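The owner of Brella started the shop with one rented table and 60 secondhand tablecloths. Fifteen years later she still buys most of her stock from house clearances, and she still washes all of it herself before it goes on a shelf.

"People think old linens are delicate," she says. "Some are. Most were made to be used every day and boiled once a week. They can take more than you think."

She grew up over her aunt's fabric store in Lallmont, where she learned to check a hem before she learned to ride a bike. Her first job was in the office at Psarras, a restaurant supply company, and she stayed there too long, she says, for the health insurance. The shop began as a weekend thing. By the second January she was turning over enough to quit.

Prints sell better than plain white now. When she opened, it was the other way around, and she had boxes of patterned cloths that she could barely give away.

"Everybody wanted white damask for weddings. Now they come in asking for color. They want something for the kitchen table, for breakfast, with fruit on it and the mail on it."

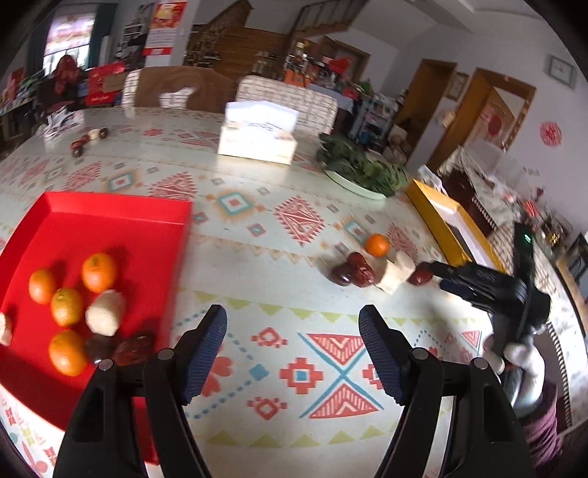
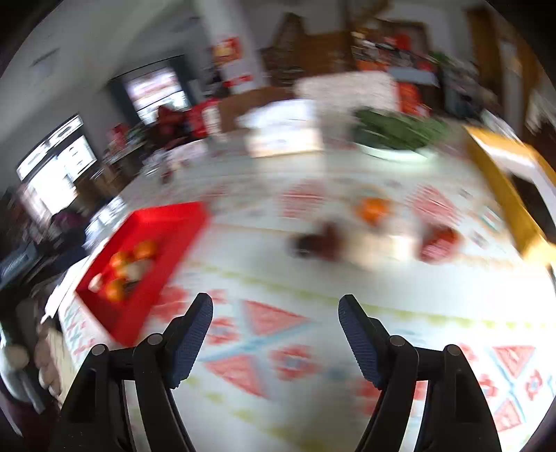
Her advice on stains is short. Cold water first, always. No hot iron until the mark is completely gone. She doesn't use bleach on anything printed, and she tests reds on a damp white rag before they go near the machine.

"Red is the one that will get you. I lost a whole load in my first year. I had pink napkins for months."

Prices start at 15 dollars for a small cloth. The most she has ever charged is 290, for a banquet cloth with a full set of napkins, and she says she was sorry to see it go. She doesn't hold items, and she doesn't haggle much.

Last year she took over the unit next door, which used to be Eletti, the shoe repair place. It has better light and a sink. She plans to use it for mending classes if she can get enough chairs.

"I have had the same four chairs since I opened," she says. "I sell tablecloths and I don't own a decent table."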